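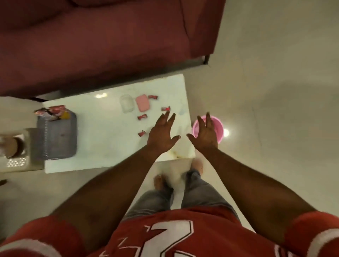

9/27/23

I finally have a result from the tidying work, so I'm writing it down before I start changing things again.

The question was whether a policy trained on head-view recordings of people clearing tables would do better if we also told it where the hands were going next. Until June we trained on the video and the wrist poses and left it there. The new version, which I've been calling Venix, has a small extra output that guesses both palm positions half a second ahead. We throw that output away when the robot runs.

Both versions saw the same recordings, all made in ordinary living rooms. I tested on 2 tables that weren't in the training set, one at the Fimbridge flat and one at Cosau, with 5 attempts each. The old policy cleared the table in 3 of the 10. Venix managed 5.

That is a small test and I wouldn't lean on it. What I do trust is the change in how it fails. The old one would often stop with both arms out over the table and stay there until the time limit. The new one commits to something, even if it then misses.

Small wrapped sweets are still bad. Shiny table tops don't help – the policy reaches for reflections of the ceiling light, and I have no fix for that yet. Masking out bright spots made the grasping worse at Cosau.

Next is the Valderrama set, with more glass and stone surfaces in it. I need to redo the wrist calibration first.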